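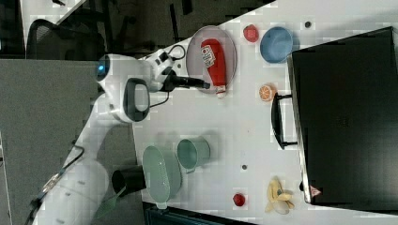

Table Talk: would you tell us how your family eats?

We are looking for people who live in or near Brostdale, or who grew up here and have since moved away, to come and talk to us about ordinary meals. We don't mean Christmas dinner or wedding cakes (although if you have a good wedding cake story we won't stop you) but the plain weekday teas that hardly ever get written down: who laid the table, who sat where, what was always on it, and what happened if you got up before everyone had finished.

Dosora has been recording local memories for a good while now, mostly to do with work and schools, and food kept creeping into the conversations. Somebody would be telling us all about the bus depot and then spend half the recording on their grandmother's dumplings. Ladan Nouri, who listens back to everything, suggested we stop treating these as detours and give them a project of their own, and we are so pleased she did.

We would love to hear about sauces in particular. Was yours a ketchup house or a brown sauce house? Did the bottle come to the table, or was it decanted into something for visitors? Were you allowed to put it on a roast? People have surprisingly strong feelings about this, and one thing does tend to lead to another.
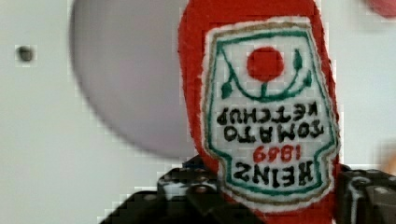

Soft ketchup bottle with a tomato on the label.

What taking part involves

You would come to two conversations, each lasting as long as you feel like talking, up to an hour and a half. The first is just you and one of us, with a recorder on the table and a pot of tea. The second is in a small group of no more than five, and you are welcome to bring a recipe, a photograph, a chipped gravy boat or nothing at all. We have room for 20 people altogether, so please don't leave it too long if you're tempted.

You don't need to be a good cook, or to have lived anywhere exciting. You do need to be 18 or over and happy for your recording to be kept in our collection. You can use a different name if you'd rather, and you can ask us to take out anything you wish you hadn't said about your sister-in-law's trifle.

Conversations can be in English, Czech or Latvian. Ctibor Tóth and Uldis Lepik will be looking after the last two, and if you'd like another language please ask — we may be able to find someone.

We can pay your bus fares and there is step-free access throughout.
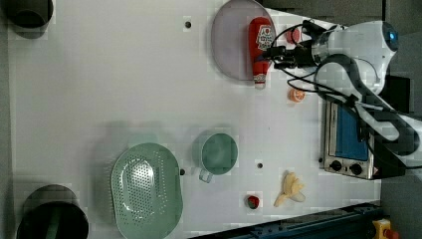
Dosora · Memory and Everyday Life Team

How to put your name down

Ring or write to Tobiloba Akande at the Dosora office, or leave a note at the desk in the Yimer reading room, with your name, the best way to reach you and a sentence or two about a meal you remember. It needn't be polished. We'll be choosing people in June 2024 and will reply to everyone, including those we can't fit in this time.

If you know someone who would be wonderful but would never come forward by themselves, do pass this on, or come along together.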